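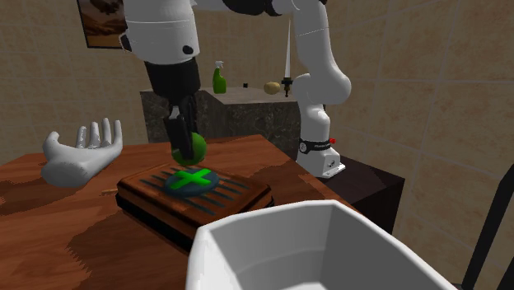 Unit 4: Friction and the Normal Force

Friction is the force that acts along the surface where two objects touch, and it always points against the sliding, or against the sliding that would happen if friction were missing. It depends on two things in the simple model used in this course: the pair of materials in contact, and how hard they are pressed together. The second of these is the normal force, written N, and it acts at right angles to the surface. For a book lying on a level floor, N is equal to the weight of the book. A thick wooden block on a wooden table, like the one under the green ball, is the usual starting case, and most of the problems in this unit use it. The ball is left for Unit 6, where we take up rolling.

Static and kinetic friction

Static friction acts while the surfaces are not sliding. It has no fixed value. If you push a heavy crate with a force of 5 newtons and it stays put, static friction is 5 newtons the other way. Push with 10 newtons, and if the crate still stays put, friction is now 10 newtons. This goes on up to a limit:

maximum static friction = μs × N

Past that limit the crate starts to move and kinetic friction takes over:

kinetic friction = μk × N

For most dry surfaces μk is a little smaller than μs. You have felt this when moving furniture. The couch takes a hard shove to get going and then slides with less effort.

Both coefficients are plain numbers with no units. They belong to a pair of surfaces, so it makes no sense to ask for "the coefficient of wood." Ask for wood on wood, or rubber on concrete.

Worked problem 1

A block with a mass of 14 kg rests on a level table. The coefficient of static friction is 0.40 and the coefficient of kinetic friction is 0.30. Use g = 9.8 m/s².

Weight = 14 × 9.8 = 137.2 N
The table is level and nothing else pushes up or down, so N = 137.2 N
Maximum static friction = 0.40 × 137.2 = 54.9 N

If someone pulls sideways on the block with 59 N, the pull is larger than 54.9 N and the block slides. Once it is sliding:

Kinetic friction = 0.30 × 137.2 = 41.2 N
Net force = 59 - 41.2 = 17.8 N
Acceleration = 17.8 / 14 = 1.27 m/s²

A common mistake is to use 54.9 N in the last step. That value applies only up to the moment the block breaks loose.

Surfaces that are not level

On a ramp, the weight still points straight down, but the surface no longer faces straight up. Split the weight into two parts. With the ramp at an angle θ from level:

part along the ramp = mg sin θ
part into the ramp = mg cos θ

The normal force balances only the second part, so N = mg cos θ. As the ramp gets steeper, N gets smaller, and the friction limit drops with it. At the same time the pull down the ramp grows. The block starts to slip at the angle where the two are equal:

mg sin θ = μs mg cos θ
tan θ = μs

The mass cancels. A light block and a heavy block made of the same material slip at the same angle. We will check this in the lab on Tuesday. Bring the Sezer worksheet and a protractor.

Does contact area matter?

In this model, no. Lay a brick flat or stand it on its end and the friction limit is the same. The reason is that real surfaces are rough at a small scale and touch only at scattered high points. Standing the brick on its end puts more pressure on a smaller patch, and the true contact at the high points comes out nearly the same. The rule fails for soft or sticky materials - racing tires and adhesive tape are two cases.

Lubrication

Oil or water between the surfaces keeps the high points apart. The friction then depends on the fluid and on the speed, and the equations above should not be used.

Practice problems

1. A crate with a weight of 1000 N sits on a level floor. It takes a sideways push of 350 N to start it moving. Find μs.

2. The same crate, once moving, keeps a steady speed under a push of 280 N. Find μk. Remember that steady speed means the net force is zero.

3. A car with a mass of 1263 kg brakes with all four wheels locked on a level road, with μk = 0.70. Find the friction force and the acceleration.

4. A board is tilted slowly with a block on it. The block slips when the board reaches 27 degrees. Find μs.

5. You pull a sled with a rope that slopes upward. Is the normal force larger or smaller than the sled's weight? Draw the force diagram before you answer.

Show units on every line of your work. Problems 3 and 5 will be collected.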